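Planner keeps choosing a path through the crate wall when picking the butter — collision margins or something else?

Posted by slatsandcans in Simulation and Planning

Hello all, and sorry in advance for the length! I've been working through the two-handed table task in Skornow (crate in the middle, groceries scattered round it) and I'm stuck on the butter. The cans behave nicely. With the butter, the planner gives me a path for the right hand that clips straight through the side boards of the crate, and then the controller refuses it at step 727 with "contact not expected". I have the collision margin at 6 mm, and I've tried it larger, which only makes planning fail outright. 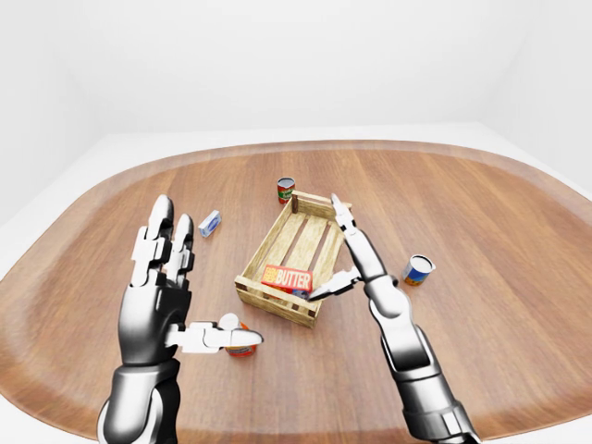

I'm using the stock Nillus planner with the scene file as it came, apart from moving the left hand's resting pose a little. The left hand isn't meant to do anything on this step. Has anyone met this before, or am I missing a setting? I've read the manual page on margins twice and came away more muddled each time.

bramble_ik

Welcome! I lost a good fortnight to this in August, so you have my sympathy. I'd leave the margin alone for now and look at the collision shape of the crate. When a scene is imported, Skornow wraps each object in one convex hull unless you tell it otherwise, and a hull round an open crate is a solid block. People then switch off crate collisions to get anything to plan at all, forget they did it, and the hand sails through the boards. Have a peek in your allowed contacts list and see whether the crate is in there.

If it is, take it out, then set the crate's shape to "decompose". Mine came out as 59 pieces, slats and posts and all, and planning was a bit slower but perfectly usable.

It's also worth trying the same step with the butter on the bare table beside the crate. If the pick plans cleanly there, you know the grasp is fine and the trouble is all in the walls.
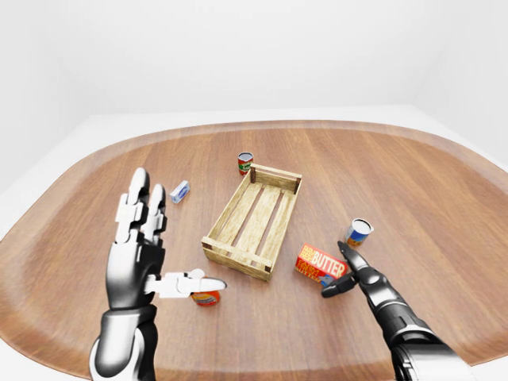

Page last changed: August, 16:40

One more thing I meant to add — draw the collision shapes over the scene before you run anything (the tick box is under View, Debug). It looks dreadful, but you'll spot a solid crate straight away.

oddjoint

just use the Bajpai planner, never had this

slatsandcans

Thank you both, and bramble_ik especially. The crate was indeed in the allowed contacts, and I have a dim memory of putting it there myself. I've taken it out and decomposed the shape, and the butter pick now plans over the top of the boards. The full run got to step 1311 before stopping on a grip force limit, so I'll read up on that and start a fresh thread if I get stuck.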